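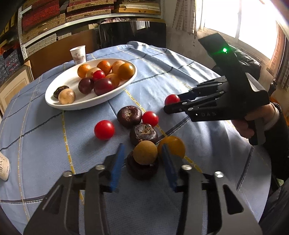 Hutchins Community Hall
Kitchen and Dining Room Safety Checklist, with Inspector Comments
Period covered: December

Purpose
This checklist records the condition of the kitchen, dining room and dry store at Hutchins Community Hall. It is completed before the hall is released to outside groups for the winter season. Items are marked Satisfactory, Needs Attention or Not Inspected. Comments are entered wherever an item is not marked Satisfactory, and elsewhere at the inspector's discretion.

Section A. Floors and Exits

A1. Main exit doors open fully and latch correctly.
Satisfactory.

A2. Exit routes clear of furniture and stored goods.
Needs Attention. Stacked chairs were found along the north corridor, leaving a clear width of 900 mm at the narrowest point. The hall's own standard for this corridor is 1000 mm. Chairs are to be moved to the stage store before the next booking.

A3. Floor covering sound, with no lifting edges.
Needs Attention. The vinyl at the threshold between kitchen and dining room has lifted along one seam. Temporary tape was applied at the time of inspection. A permanent repair has been requested from Warnel Flooring.

A4. Emergency lighting operates on test.
Satisfactory. All fittings stayed lit for the full test period. The fitting over the stage steps is dimmer than the others and should be looked at again next time.

Section B. Tables, Chairs and Linens

B1. Folding tables lock in the open position.
Needs Attention. Table 6 does not lock on one side. It has been tagged and removed from use. Groups must not remove tags from hall furniture.

B2. Tablecloths clear of the floor and of walkways.
Satisfactory. Hirers who bring their own cloths are reminded that these must not reach the floor on the walkway side.

B3. Chairs stable, with rubber feet in place.
Satisfactory. Replacement feet are kept in the drawer under the serving hatch.

Section C. Kitchen Equipment

C1. Range and oven knobs present and legible.
Satisfactory.

C2. Extractor hood filters clean.
Needs Attention. Grease was present on the lower filter. The cleaning contract with Dultex calls for filters to be washed every 3 months, and the log sheet on the hood has no entry for the last visit. The office will ask Dultex to confirm the date.

C3. Fire blanket and extinguisher in position, with current service tag.
Satisfactory. The extinguisher bracket was loose and was tightened during the visit.

C4. Electrical cords and plugs free from damage.
Needs Attention. The cord on the large coffee urn shows wear close to the plug. The urn is withdrawn until the cord has been replaced. The smaller urn may be used in the meantime.

Section D. Food Storage and Preparation

D1. Refrigerator temperature within range.
Satisfactory. The reading was taken at 9:30 a.m., before the door had been opened for the day.

D2. Fresh produce stored off the floor and separate from raw meat.
Satisfactory. Hirers must take all unused food with them. Anything left behind will be thrown away at the next cleaning.

D3. Cutting boards in good condition.
Needs Attention. The green board is deeply scored and should be replaced.

D4. Hand-washing sink supplied with soap and paper towels.
Satisfactory. The towel dispenser jams when overfilled – please load it to the line only.

Section E. Dry Store

E1. Shelving fixed to wall.
Satisfactory.

E2. Cleaning chemicals locked away and labeled.
Not Inspected. The cabinet key was out with the Solano Room hirers and could not be obtained. This item is carried forward.

Follow-up
Items A2, B1 and C4 must be closed before the hall is released. Items A3, C2 and D3 may remain open while work is arranged, provided the tape at A3 is checked at each opening. Item E2 is to be inspected as soon as the key is returned to the office.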